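Filed under: Tutorials > Arm Kits > Gripping and Placing

How to teach the Lirkex arm kit to put a bouquet in a vase

I use the Lirkex kit since February, and the exercise that taught me the most is also the one that looks the most simple. You take a bunch of artificial flowers, you hold it with the two-finger gripper, and you put it in a vase. In the manual it is one half of a page. I needed two evenings for it, so I write my steps with more detail than the manual gives.

This page is for people who have already mounted the arm and finished the first calibration. If your arm still makes a small jump when you switch on the motors, please repeat the calibration first.

What you need

- The Lirkex arm with the standard two-finger gripper
- The Trullton control program (the version that comes with the kit is enough)
- A table that does not move when you lean on it
- One bunch of artificial flowers, with the stems tied together
- One vase with a wide opening and a heavy bottom

I recommend artificial flowers for a long time, and real ones maybe never. Real stems are soft and they become flat under the fingers after a few tries. I bought tulips. Roses are more difficult, the leaves catch on everything.

For the vase, dark color is good if your table is white. The wrist camera of the kit finds the edge of the opening by contrast, and with a glass vase on a white table I lost a full hour.

Step 1. Prepare the table

Put the vase where the arm can reach it with the elbow still bent. If the arm must go almost straight, the last part of the movement becomes shaky. You can leave other things on the table, but keep them out of the path of the forearm. In Trullton, open the Workspace page and draw a box over every object that you do not want to touch. Make the boxes higher than the objects. I made them exactly the same height at the beginning and the elbow pushed a lemon to the floor.

Step 2. Choose the place of the grip

This is the step where most of my mistakes were. You want to hold the stems, below the heads and above the place where the vase will cover them. If you hold too high, the fingers press the heads and the flowers turn to one side. If you hold too low, the gripper arrives at the edge of the vase before the stems are deep enough, and the arm stops with the error "contact, tool side".

Mark the place with a piece of tape for the first tries. Later you can take it off.

Step 3. Set the force

Open the Gripper page. The force value has no unit, it goes from zero to the maximum of the program. I use 500 for a bunch of thin plastic stems. With a lower value the bunch turns between the fingers when the wrist goes down, and with a much higher one the stems cross each other and the bunch opens at the bottom like a broom.

Close the gripper slowly, lift the bunch a little and wait. Touch one flower with your finger. The bunch should move together with the wrist, as one piece.

Step 4. Teach the points

Use the hand-guide mode and save these points in this order:

1. Pick: the fingers are around the stems, still open.
2. Lift: straight up from the pick, until the bunch is free of the table.
3. Side: next to the vase and higher than its edge.
4. Above: over the opening.
5. Down: the lowest point, where the gripper opens.

Many people skip the Side point. Please do not skip it. Without it the program takes the shortest way from Lift to Above, and this way can go through the vase. 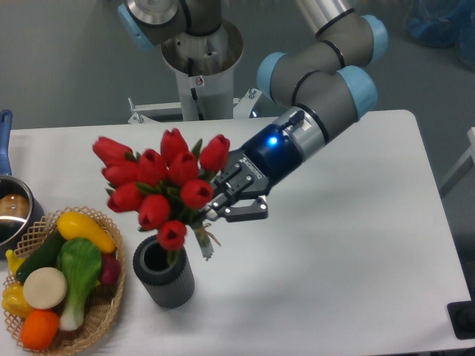 Between Side and Above, with the red tulips held by the stems next to the vase.

When you save Above, look at the vase from two sides. From the front the bunch can seem to be in the center and from the side you find that it is far behind. Look also at the angle of the bunch. It must be the cut ends that enter first, so turn the wrist until the ends point down into the opening, and only then press Save. If a flower hangs lower than the others, turn the bunch a little more or take the grip again.

Step 5. Go down slowly

Change the speed of the last movement to 10 percent. The other movements can stay at the normal speed. Switch on "Stop on contact" only for this last movement, otherwise the arm stops also when the leaves touch something.

Run the program one time with your hand on the stop button. Then run it again without changing anything. If the second result is different from the first, the bunch is turning in the gripper and you must go back to step 3.

Step 6. Open and go away

Open the fingers only halfway. A full opening pushes the edge of the vase from inside, and a light vase will fall. After this go straight up to the Above point before any movement to the side.

Common problems

The bunch comes up again with the gripper. One leaf is caught in a finger. Turn the wrist a few degrees before you go up.

The vase moves on the table. Put a thin rubber mat under it.

The error number 9 appears. This is the limit of the wrist joint. Teach the Above point again with the elbow a little lower.

My opinion of the kit

The arm is good and quiet. The hand-guide mode is the best part, you can teach all five points in a few minutes when you know what you do. The manual is weak, and the Gripper page needs a real unit for the force. I also tried the Gakwood gripper with the soft fingers, and for flowers it is more gentle, but the adapter is sold separately and it makes the tool longer, so all the points must be taught again.

The saved program for this exercise is small, 2,504 bytes on my computer. If yours is very much bigger, you have probably recorded the full path of your hand in place of the single points. Delete it and choose "Points only" in the Record menu.

Written by Tkachenko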